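Donnie Cruickshank on cloth that keeps its shape

Donnie Cruickshank has managed the finishing room at Lovasgate for most of his working life. The mill weaves cotton for kitchens and restaurants, with a smaller trade in table linen. I spoke to him in the office above the loading bay, with the stenter running underneath us, and asked him first about shrinkage, the subject of most of the letters he answers.

"People think shrinkage is something the wash does to the cloth," he said. "The wash only lets go of what we put in. Warp yarn is held under tension on the loom, then it's pulled again in scouring and again on the dryer. By the time it's on a roll it's longer than it wants to be."

The mill tests each lot before it is cut. A square is marked on the conditioned sample with an indelible pen, the sample goes through the wash and dry cycle the customer has specified, and the square is measured again in both directions. Warp shrinkage is nearly always the larger figure. Results go into a ledger, which Cruickshank still keeps on paper. The current lot was 2763.

"Length I can predict. Width depends on how the stenter was set and who set it."

A standard roll at Lovasgate is 146 centimeters wide after finishing. When a lot comes in narrow, the usual cause is low overfeed or a pin chain that has drifted. Cruickshank has the chain checked at the start of every shift. He would like it checked twice.

I asked about skew, where the weft no longer crosses the warp at a right angle. He was more animated on this than on anything else.
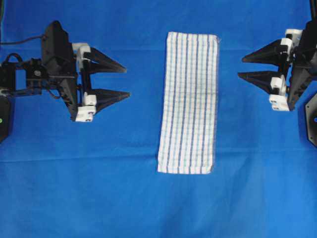
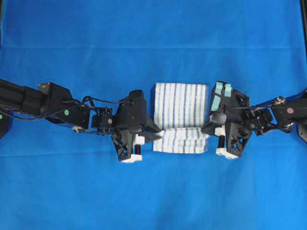
Skew is introduced when one selvage travels slightly ahead of the other, and a plain white cloth can carry a fair amount of it without complaint from the buyer. A pattern makes the fault easier to find. On a white towel with stripes running its length, like these two on blue cloth, the eye has a line to follow down to the hem. Cruickshank checks striped goods by laying a steel square against one stripe and reading the weft along the other arm. He allows 2 percent on toweling and less on table linen.

"If you cut skewed cloth square, it looks right on the table," he said. "Then it's washed, the weft goes back where it started, and you've got a parallelogram. The customer blames the hemming. The hemming was fine."

The correction is made on the stenter, with a weft straightener ahead of the pins. Lovasgate bought its present unit secondhand from Pringle, a dyehouse that was closing its wide line. It has optical sensors, and Hamish Guthrie, the mill's electrician, replaced the wiring over one January shutdown. Guthrie joined us for part of the conversation and took a narrower view of the problem.

"The sensors are good on plain weave," Guthrie said. "Give them a dense check and they'll sometimes lock on to the wrong yarn. We slow the line down for those."

Slowing the line has a cost. Moisture at the exit falls, and over-dried cotton feels harsh and takes up water poorly until it has been through a few washes. Cruickshank sets the exit moisture by hand for each construction and has resisted a controller that would do it for him. Sturkum, who supply the mill's yarn, have offered to pay for half of one.

His advice for cloth already in use is brief. Wash it before hemming if you sew your own. Leave new cotton in water for 48 minutes if it won't be machine washed, a figure he arrived at by testing and has not tried to improve. Pull it straight while damp, along the warp first, and dry it flat if there is room.

I asked whether softener did any harm. "It won't change the shrinkage. It'll stop a towel drying anything, though."

The next job on the stenter was an order of plain napkins for Gundolico, and a bell went downstairs before we had reached the subject of bleaching. Guthrie had already gone to see to the chain.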